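How to Cover a Tired Shelf with Marble-Look Contact Paper

I put off doing this shelf for so long that my sister stopped asking about it. It's the one over my desk, a plain board I bought years ago at Kasby, and it had coffee rings, tape gunk and one mystery stain that no cleaner would touch. A new one would've been easy, but I already had half a roll of marble-look vinyl left from the kitchen, so off we go!

My cost was 122 rupees for a fresh blade pack and a felt squeegee. If you're buying the vinyl too, get a bit more than you think you need (I always mess up the first corner).

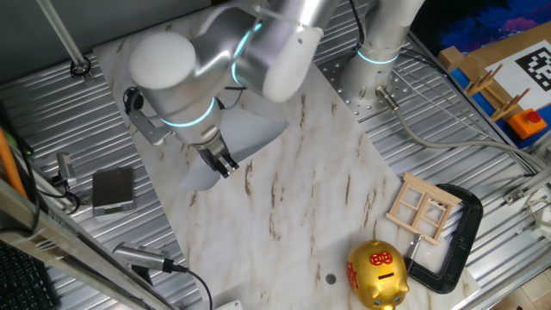
DIY & Home

What you'll want on hand: a roll of vinyl, a sharp craft knife, a metal ruler, a squeegee or an old bank card, rubbing alcohol, a lint-free rag, a hair dryer, and sandpaper in 120 grit or so. A second pair of hands is great for long boards. Mine belonged to my neighbor Rekha Kashyap, who was paid in tea.

Step 1. Clean and sand

Take the board down and wipe it with the alcohol. Then sand it lightly, just enough to knock off the shine, and wipe again. Run your palm over the whole thing with your eyes closed. Sounds silly, but you'll feel crumbs you'd never see, and every crumb turns into a pimple under the vinyl.

If you've got dents, fill them now. I used the Tumard filler I had in the drawer, left it overnight and sanded it flat in the morning.

Step 2. Cut the vinyl

Lay the roll face down and put the board on top. Mark 50 mm extra on every side. Check which way the veins run before you cut! I like them going diagonally, and if you're doing two shelves you'll want both going the same way. I didn't check last August and my kitchen shelves still look like they're arguing.

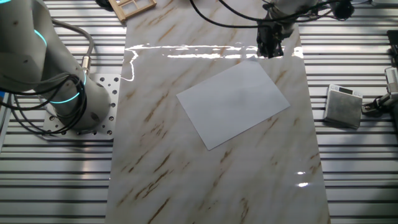
Step 3. Stick it down

Peel back a strip of the backing along one short end, line it up, and press from the middle out to the sides. Then pull the backing away a little at a time with one hand while the other follows with the squeegee. Go slow. If it goes crooked, lift it straight back up and try again, it's pretty forgiving for the first few minutes.

Bubbles? Push the small ones to the nearest edge. For the stubborn ones, prick with a pin and press flat.
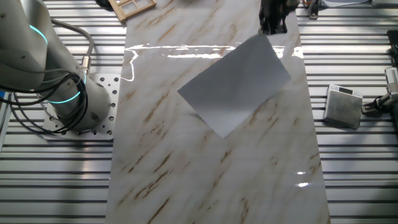

Marble-look boards, a finish that goes with nearly anything.

Edges are where the hair dryer comes in. Warm the overhang till it goes soft, pull it over snugly and hold it for a few seconds. Do the long sides first. At the corners, cut out a small square of the extra vinyl so you're not folding three layers on top of each other, then wrap the short sides like you'd wrap a present.
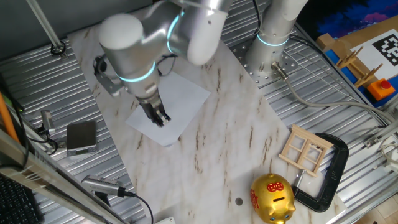 Step 4. Let it rest

Leave it flat for a day before you hang it back up. I put a clean towel on mine and stacked some heavy books on it. Narendra Maurya asked in the comments on my table post if you need to seal it, and I never have. A damp cloth with a drop of dish soap has been fine for cleaning, just keep scrubby pads away from it.

If a corner lifts later on, warm it up again and press it with a dab of glue underneath. Next up I'm doing the inside of a drawer, so send me your favorite patterns!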